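Two arms or one for the tidy-up task?
Robotics Club board > Student projects

pkrishnan
Our club project this term is floor pickup. The robot has to take small things off the floor and put them in a basket. We have both arms running but the team is split on whether to use them together. Demo is Sunday. Opinions welcome.

donoletti35
One arm. Last year at Wundham we lost most of our runs to the arms waiting on each other.

pkrishnan
We thought about that. Right now the left arm handles packaging and the right one works at the basket, where the apple goes. 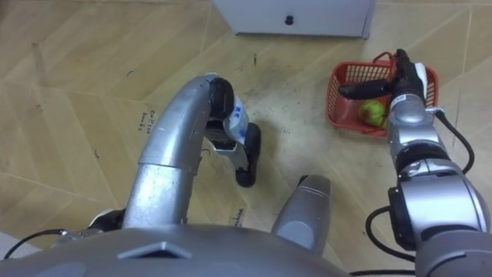 The red basket stays on the floor for the whole run. Each run is capped at 3 minutes, and out of 30 practice runs the timeouts were nearly all on the left side.

manurung
Then the left arm is your problem — two arms is fine. What grip force are you using on the plastic stuff?

pkrishnan
Same as for the fruit. We never changed it.

manurung
I'd start there. Thin plastic gives and the fingers keep closing.

donoletti35
Still disagree. Fixing the grip won't fix the waiting. Log both arms with timestamps and see who is idle.

pkrishnan
Fair. Parvathi here, by the way, from the Pallivell team. I'll lower the force tonight and turn on the logs, then post the numbers in this thread.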